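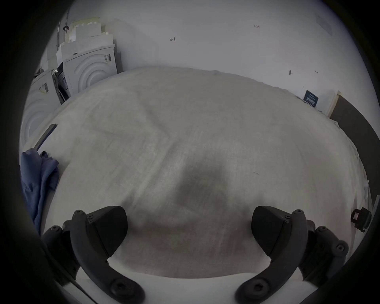 The gripper over a pale cloth, fingers open. Open day at Kisstead, August.

Flat cloth tips from the Kisstead open day

Posted Monday, August 28, 2023

I went to the Prodau open day at Kisstead to look at the machines and came home with two pages of notes on folding sheets. The cloth handling demonstration was run by Kourosh Jafarzadeh, who spends his working week getting grippers to pick up fabric. Most of what he told us applies to anyone with a linen cupboard.

The tool they use for practice runs is held in the hand. It has two black fingers that curve in towards each other, each with a wedge-shaped pad at the end. You work it over the cloth yourself and the machine learns from the recording. I had a turn and dropped the corner twice.

Picking up one layer
Don't pinch straight down on a flat sheet. Push the cloth a little way sideways first so that a small ridge stands up, then take hold of the ridge. This works for fingers as well as grippers, and it is the best way I know to separate two sheets that have come out of the dryer stuck together.

Finding the corner
Start at any edge and slide along it until you reach a corner. Hold that one and slide on to the next. Trying to spot all four corners in a heap wastes time, and with a fitted sheet you will usually pick the wrong one.

Getting rid of creases
Smooth from the middle outwards with a flat hand. Long diagonal creases come out more easily if you pull gently on the two corners at either end - pulling from the side only moves the crease along. Leave the ripples at the edge until last.

Light
Put your lamp low and to one side. Shallow folds are easy to miss under a ceiling light. I have since moved the lamp in my ironing corner and can see what I'm doing.

Surface
Use something bigger than you think you need. A bed is better than a table for a double duvet cover, and you won't have half of it sliding on to the floor. Pick off threads and fluff before you fold, or they get pressed in.

Folding
Halve it, smooth it, halve it again. Kourosh said they had recorded about 4000 folds since April and the bad ones nearly all went wrong at the first half. If the edges don't meet, open it out and start again.

The Mondar stand next door had leaflets on descaling irons, which I will type up when I find them. The car park at Kisstead is small, so go early if they run it again. Tea was 2 pounds and came with a biscuit.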